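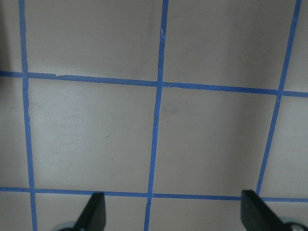
Blue tape grid at the Jerora bench, as seen from the wrist.

Tape tips for anyone recording pick-and-place demos

Lay the grid before you record anything. We did 479 episodes at Pangaribuan without one, and the arm learned to love a single patch of table.

Press each strip down from the middle outward. Wrinkles catch the light, and your policy may decide a crease is the most important thing in the room.

Don't patch a torn strip with a second piece on top. Pull it up and run a fresh length. (Do as I say. Look at ours.)

Start the object in a different cell every time, and turn it as well. Move on after 3 tries in one cell - you will want a favorite, and the favorite will show up in the data.

Wipe off smudges between batches of 20, or leave them all alone. Pick one.

Strips needn't be perfectly square. The Pokex set has 2,309 demos on a grid I laid by eye, before coffee.

Peel slowly, at a low angle. Old tape leaves glue, and glue holds on to blocks better than the gripper does.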